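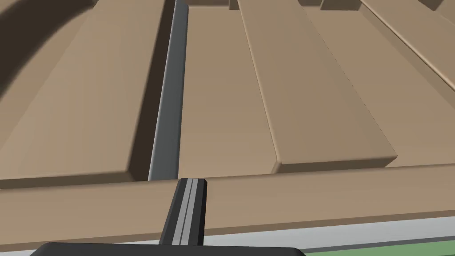

Attribution upgrades on drawings: does anyone still believe them?

Posted by Babita Jaiswal, September
Print this thread | E-mail this thread
15 replies | 40 shares

I have been going through the catalog for the works on paper sale at Wimcombe and I need somebody to talk me down, or agree with me. Lot 97 is a red chalk study of a kneeling man with his arms out, some wash in the shadows, old mount, a collector's stamp in the lower corner that the catalog can't identify. Two seasons ago the same sheet was in a mixed lot at Barov as "Italian School, 17th century." I have the old catalog open next to me and it's the same drawing. Same stain by the knee, same crease through the left hand.

Now it has a name. "Attributed to" a pupil of a pupil, with a full page of text and three comparison drawings, and an estimate to match. The text says the sheet "may be related" to a lost altarpiece. Related how? The altarpiece is lost. There's a line in an old guidebook saying it had a kneeling saint in it. Most altarpieces had a kneeling saint in them.

I'm not saying the attribution is wrong. I'm saying I can't find the part of the entry where anyone shows it's right.

Share (4)

papermold
"Attributed to" is the house telling you it isn't sure. That's what the term is for. They have a page at the back of every catalog explaining what each phrase means and you signed up to it when you registered. If they were certain they'd print the name with nothing in front of it.

Babita Jaiswal
I know what it means. I also know what it does to the price. "Italian School" sold it in a folder with four other sheets. Put a name in front of the same chalk and it gets a page to itself. What changed in between? No new document, no new painting. As far as I can tell somebody looked at it harder.

papermold
Looking harder is how most of these get sorted out. A mixed lot at Barov gets ten minutes from a generalist. Plenty of good things come out of those folders.

Tallow_and_Ink
Plenty of bad things too, with new mounts on.

I went and looked at the comparison drawings she's talking about. The first is fine, a signed sheet, nobody argues about that one. The second is itself only attributed. The third is "circle of." So you've got one solid drawing and then two maybes holding up a third maybe. The hatching on the solid one runs down from right to left, close together, very even. On lot 97 it goes every which way. The entry calls this "a freer handling typical of his later years." How many dated late drawings are there? I could only find one, and the entry doesn't reproduce it.

Share (2)

greyboard
People draw differently on different days. I've had sketchbooks by a single artist through my hands where you'd swear there were two people at work. Hatching direction is decent evidence for which hand held the chalk and not much else.

Tallow_and_Ink
Fine, then it's not evidence for the attribution either. They can't use the handling when it agrees and wave it off when it doesn't.

greyboard
That's fair.

old_quire
Has anybody asked about the watermark? The entry says "watermark, indistinct." I've seen that phrase cover a lot of ground. Sometimes it means they held it up to a window and gave up. A sheet laid down on an old mount is hard to read, I'll grant that, but you can get a usable image with transmitted light if you're patient, and a paper date would at least rule people out.

Babita Jaiswal
I e-mailed and asked. I got a condition report with a paragraph on foxing and the line "the sheet is laid down and the watermark could not be recorded." So between the catalog and the report it went from indistinct to not recorded. I asked which it was and haven't heard back.

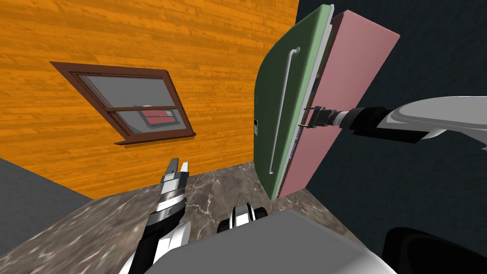 Shiferaw says the watermark wouldn't settle it anyway. Paper got stored, sold on and used up years later, and a pupil would have been drawing on the same stock as his teacher and as everybody else in the shop. It could only knock the name out, never prove it, and a house has no great reason to go hunting for something that can only cost it money. Shiferaw would put the effort into the stamp.

old_quire
The stamp I'd love to see larger. The online photo goes soft when you zoom in. Looks like a letter inside an oval but I wouldn't swear to which letter. If it's a G there's the Grular collection, which was broken up in small batches, and the old handlist does mention a kneeling figure in red chalk.

papermold
See, there you go. That would be provenance.

old_quire
It would be provenance for a kneeling figure in red chalk. The handlist gives no size and no artist. I said if.

Babita Jaiswal
This is exactly how these entries get written. By the next sale it'll be "possibly Grular collection" and the one after that will drop the possibly.

Share (9)

papermold
You're being hard on them. Catalogers get a couple of days per drawing if they're lucky. Somebody made a suggestion, hedged it, listed the reasons and showed the comparisons so you could disagree. You are disagreeing. I don't see who got cheated.

Tallow_and_Ink
Whoever buys it off the headline and doesn't read to the bottom.

papermold
I can't get worked up over someone spending that much without reading one page.

greyboard
Has anyone here seen it in person? I'm asking because red chalk photographs terribly and the wash might be later. If a dealer went over the shadows to make it look finished, all this talk about freer handling is about the dealer.

Babita Jaiswal
Going to the viewing, 2 p.m. slot. I'll take a loupe and ask to have it out of the frame, and I expect they'll say no. What I want to check is whether the wash goes over the chalk or under it at the shoulder, and whether it crosses that crease in the hand. If it sits in the crease it went on after the fold.

greyboard
Look at the verso too if they let you, or at least the edges of the mount. Sometimes there's an old number.

Shiferaw
And measure the stamp. Height and width. Half the arguments over collectors' marks would end if people measured.

old_quire
Seconded. Ask about the watermark again while you're there, out loud, with other people in the room.

papermold
If it turns out to be right I expect an apology on behalf of the department.

Babita Jaiswal
If it turns out to be right I'll be bidding against you. I still like the drawing, by the way. I liked it when it was Italian School.

Share (6)
Print this thread | E-mail this thread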